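Gosidier Hand Tool, rev 3
Handheld two-finger gripper for recording demos without a robot

Status: in stock, single units and pairs
Part of the Wernholm bench kit. Also sold alone.

What it's for

Collecting grasp data by hand, then training a policy on it. You hold the tool, do the task, the wrist view gets logged with finger opening and pose. Same finger geometry on hand and arm so the policy sees the same thing at both ends. Rev 2 fingers will not match, don't mix them in one set.

What we tested

Fabrice Moulin ran the glare study on this one. Question was simple: does a shiny pale table hurt finger tracking, and how much data fixes it. Short pick tasks, one operator, 2,888 demos total. Trained on 100, then 500, then the full set. Held-out test was 42 starts per policy, same starts each time.

At 100 demos the policy closed early on bright patches of bare table. Less of it at 500. Full set, two early closes out of 42. Adding idle clips — open fingers, nothing between them, nothing to grab — did more than adding the same number of extra picks. We didnt expect that and ran it again with a new seed. Same order. 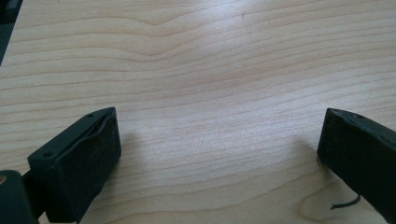 Idle clips are now part of the default Seidel recording script. Turn them off with the idle flag if you want the old behavior. Length is set per session, not per clip.

Caveats: one room, one table finish, one operator. Tadeusz Kalinowski is repeating it on a dark bench at Vastent, numbers in June if the bench shows up.

In the box

Hand tool, two fingers, pads fitted
Spare pad set
Data cable
Calibration card
Printed quick start (the web one is newer, use that)

Notes before ordering

Pads wear. Replace both at once and recalibrate after. Wipe with a dry cloth, no solvent.
Arm-side mount is seperate, pick your flange in the dropdown.
Logs from rev 2 open fine in the Seidel viewer. Opening width needs rescaling, script is in the downloads tab.
Study data and configs: same tab, under Glare.

Lab quotes and pairs — use the contact form, put the rev number in the subject.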